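O e-mail chegou às 14 para as sete da manhã, e eu ainda estava de pijama, discutindo com a cafeteira. Assunto: "Resultado do processo". Só isso. Dezesseis meses de dossiê, cartas de parecer, currículo refeito umas tantas vezes, e a universidade me manda duas palavras!

Não abri. Fui arrumar o quarto.
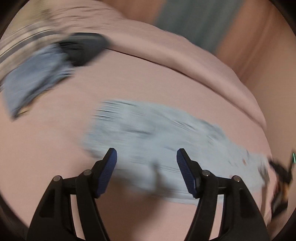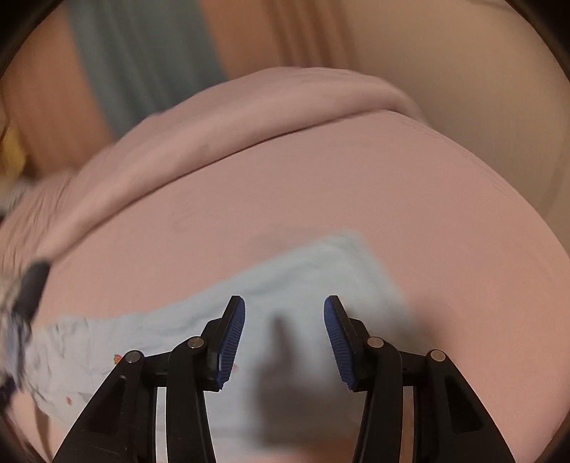 Em casa, naquela manhã.

Preciso explicar quem eu era nessa época. Eu dava aula de oceanografia na Universidade de Osero, numa sala sem janela no fim do corredor, e estudava correntes frias – assunto que esvazia qualquer festa. Tinha feito o doutorado em Gevance, onde meu orientador, o Thierry Coste, lia minhas páginas em voz alta com cara de quem prova remédio. "Isto aqui é uma frase ou um acidente?", ele perguntava. Eu ria, depois ia chorar na biblioteca, depois reescrevia. Mandei 28 candidaturas quando terminei. Recebi uma entrevista, em Osero, e fui com o casaco emprestado do Bastien, que é bem mais alto do que eu (as mangas cobriam os dedos, e passei a conversa inteira gesticulando feito fantasma).

Pois então. O telefone tocou e era a Huguette Hamel, do departamento.

– Já leu?
– Li o quê?
– Ai, meu Deus. Lê e me liga.

E desligou. Eu conheço a Huguette há anos e juro que não consegui decifrar aquele "ai, meu Deus". Podia ser champanhe, podia ser velório. Liguei para o Bastien, que não atendeu. Liguei para o Yannick Fleury, que tinha passado pelo mesmo processo em abril e desde então andava insuportável de tão calmo.

– Abre comigo na linha – ele disse. – Eu conto até três.
– Não conta.
– Um.
– Yannick!
– Dois.

Desliguei na cara dele, coitado.

O que me passava pela cabeça era o Lenora, o navio da minha primeira campanha. Eu tinha 28 anos, enjoava até com o barco atracado, e numa madrugada descemos a sonda a 1410 metros no canal de Shirima. A água lá embaixo estava mais quente do que devia. Fiquei olhando aquele número na tela, sozinha, achando que o aparelho tinha quebrado. Refizemos a descida. O mesmo número. O Dorian Lacroix, que comandava a noite, me deu um biscoito e disse: "Bom, agora você tem trabalho para a vida toda." Foi o mais perto que alguém já chegou de me oferecer estabilidade.

Agora eu tinha 39 anos e estava sentada no chão do corredor, com o computador no colo e os pés gelados. Pensei que, se fosse não, eu ainda teria aquela madrugada. Depois pensei que uma madrugada não paga aluguel e cliquei de uma vez, como quem arranca curativo.

"Prezada professora, temos a satisfação de"

Não passei da palavra satisfação. Li de novo, para ver se era frase ou acidente. Aí o telefone tocou e era o Yannick.

– Três – ele disse.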